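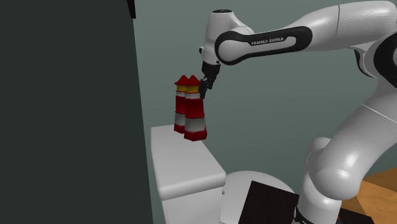 Starting a fresh thread, the old one got buried
posted by shimstock_dee

Hi all! A few of you asked me to share the placement rules we've been working from at Tondholm for our pick and place runs in simulation, so I finally sat down with coffee on a Friday and typed them out (sorry in advance, I ramble).

Every run has a reset before it, and the reset gets logged. Speed stays capped at 20 percent whenever the fingers are close to an object that's already standing. And a place only counts as a success if the object is upright and the gripper is fully clear for 40 frames. We used to accept 21, and I still blush a little thinking about what got through.

pelgrew wrote:
Lovely list, Dee, thank you for writing it up. I have to push back on the speed cap though. On the Grernel setup we went through 800 runs with no cap at all, and the placing errors came from bad grasps. Slow motion just makes a bad grasp take longer!
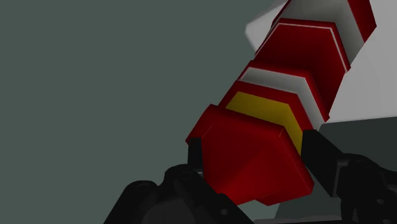 Where should the gripper hold a tall object if it has to end up standing?
Close to the base is our house rule, with both pads on opposite flat faces, and you check the tilt before you start lowering.

mossy_servo wrote:
I'd go along with that for anything bottom-heavy, but with evenly weighted shapes I like to grip nearer the middle, so I'd hate to see it written down as a rule for everybody. Could it be a "should" and not a "must"? Our Gralla checklist makes that distinction all the way through and it has saved us plenty of arguments.

shimstock_dee wrote:
Oh, I can live with "should," that's fair. I'm keeping the cap as a "must" for now, pelgrew, but do send me your grasp numbers and I promise to read them properly. One more to add while I'm here: with two objects close together, score each one separately and note the angle of both.

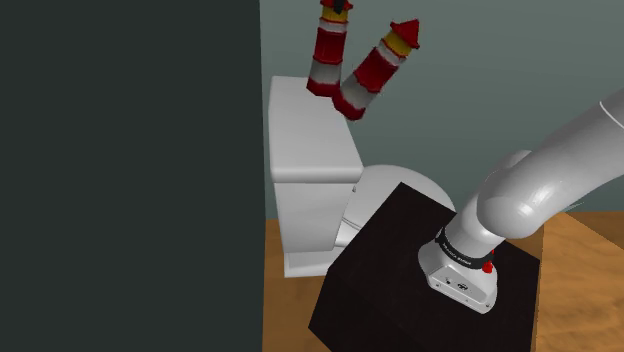
Two lighthouses over the tank, the right one leaning well over.

pelgrew wrote:
Separate scores, yes please, no quarrel from me there. I'll dig out the grasp numbers after the February release. Still think you're wrong about the cap :)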